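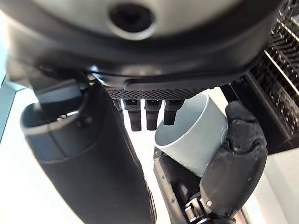
Wilma Pringle

I have been recording kitchen chores for our robot since February, and if there is one job I would hand to anyone starting out, it is putting away mugs. A mug is cheap, it is a friendly size for a robot hand, and there are more sensible ways to hold one than you would think until you have tried a few dozen. What follows is what I have picked up at Prarkgate, mostly by doing it the wrong way first, with a good deal of patient help from Lucie Morin and Fraser Shearer (thank you both!).

Start with a plain mug. A white one with no lettering is lovely for early sessions, though on a white counter under strong light it can fade right into the background, so pull the blind halfway and look at the wrist view before you begin. I check that view every single time now. If you can see the fingers and the rim of the mug together, you are in good shape.

Take hold around the body, with the fingers well wrapped and the mouth of the mug clear. Tilting is fine – people tilt mugs all the time when they put them away – but tilt at the same easy pace you would use at your own sink. If you rush one example and dawdle over the next, the system learns a muddle of the two, and you will be the one sorting it out later.

Wire racks need a little extra thought. The bars catch handles, and they shine in thin bright lines that can look very different from one end of the day to the other. I like to record 8 examples with the rack in one spot, then slide it along by a hand's width and record 8 more. Fraser prefers to turn the rack instead. Both ways have served us well, and you might as well mix them.

Please keep your fumbles! When I began I threw out every try where the mug slipped or bumped, and I was left with a tidy pile of perfect examples and a robot that had no idea what to do after a bad grip. Now I let the recovery run to the end and mark it "recovered" in the notes. A mug that gets dropped outright goes in a separate folder.

Wipe the fingers between batches with a barely damp cloth and let them dry fully. Dust builds up on the soft covering before you notice it, and a dusty finger doesn't hold a glazed mug the way a clean one does.

Last thing, take a break after 17 examples, even if you feel fresh. My driving gets sloppy past that point, and a cup of tea puts it right – in a different mug, please, so the recording one stays where you left it.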